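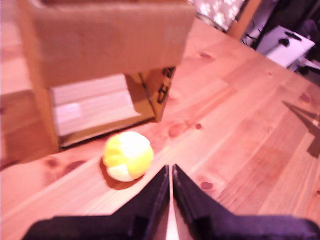 Open cardboard box on a pine tabletop

Idstead Trail Club

The Idstead Trail Club is a youth hiking and camping group in Ridby, and I should say up front that I'm one of its leaders, so take my enthusiasm with a grain of salt! Eylül Sönmez started it with 5 kids and a borrowed tent. We have 40 members now (ages 10 and up), and we meet on Tuesday evenings.

Kids earn patches for knots, map reading and camp cooking. The big trip is in August, up at Sulemana, where Hưng Âu runs the campfire and I mostly burn the pancakes.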